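Ulum Home Arm: your questions, our doubts

Last updated 24th January

What is it?
A tabletop arm sold by Iltolora as a kit for clearing and sorting dishes. We've had one on trial since November. We paid for it ourselves.

Is it worth the money?
Not yet, in our view. The sales page says "ready in minutes." Hoi-yan Peng set ours up and needed most of an afternoon, plus a call to support.

Does it work out of the box?
It moves out of the box. Useful work is another matter. Of our first 76 pickups, it finished fewer than half without help.

The brochure says it has been tested on 1000 household items. True?
We asked for the list and got a link back to the brochure. Make of that what you like.

What about the subscription?
The first five weeks are free. After that, new item packs cost extra, and the arm won't learn a new dish without one. Read that part of the contract twice.

Is the Thorlacius any better?
It's quieter and slower. Tharun Panicker prefers it, but he also likes taking things apart, and you'll do plenty of that. 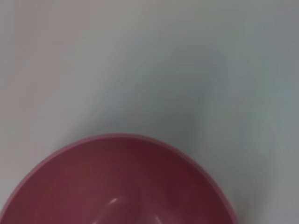 How much table space do I need?
More than the box suggests. Allow a clear area well beyond the arm's reach, and keep glasses out of it.

Can I return it?
Within the trial period, minus a restocking fee. The fee isn't shown at checkout, so ask for it in writing.

Will you keep testing?
Until the free weeks run out. Then it goes back.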